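Esbridge Site, Room 6
Minutes of the fit-out and room use meeting
October 23, 2023

Present: facilities, bench staff, purchasing, safety. Apologies from the Craddock office.

1. Previous minutes
The September minutes were accepted with one correction. Under item 4, "wall paint" should read "wall primer." The paint itself was not on that order.

2. Walls and lighting
The pale finish stays. Bench staff asked for a matte topcoat on the long wall, as the current coat gives glare in the afternoon. Purchasing has a quote from Bretomow for $877, including labor and masking. The quote excludes the door frame. Agreed to accept it and to leave the frame as is.

Two ceiling fixtures flicker on startup. Facilities will change the drivers before replacing any tubes.

3. Work positions
Standing work remains the default in Room 6. The stools moved out for floor cleaning will go to storage at Craddock. Bench staff want 2 kept back for desk work. Agreed.

Floor tape marking the standing positions is lifting at the corners. The present tape is not rated for the floor cleaner in use. Purchasing to order a rated type in the same width.

4. Hand tools and cables
Cables on hand-held equipment should run below the grip and clear of the fingers. Loops are acceptable if they do not reach the work surface. Safety asked that no cable cross the walkway at any time, including during setup. Agreed, effective now.

Pads are to be checked for wear at the start of each shift and recorded on the sheet by the door. Sheets are kept for 20 working days, then filed.
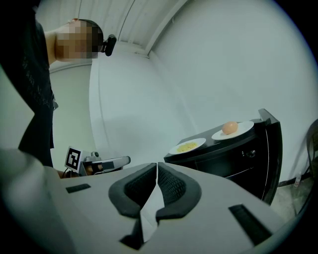
Printed marker cards are to be kept flat and dry when not mounted. Bent cards are to be discarded and reprinted at the same scale. Spare cards go in the top drawer of the Sinance cabinet. The drawer label is out of date and will be redone.

5. Clothing
Short sleeves are permitted in Room 6. Loose cuffs and lanyards are not. Safety will amend the door notice.

6. Actions
Facilities: fixture drivers, stool transfer.
Purchasing: Bretomow order, floor tape.
Safety: door notice.
Bench staff: drawer label, pad check sheet.

Date of next meeting to be set once the topcoat work is scheduled.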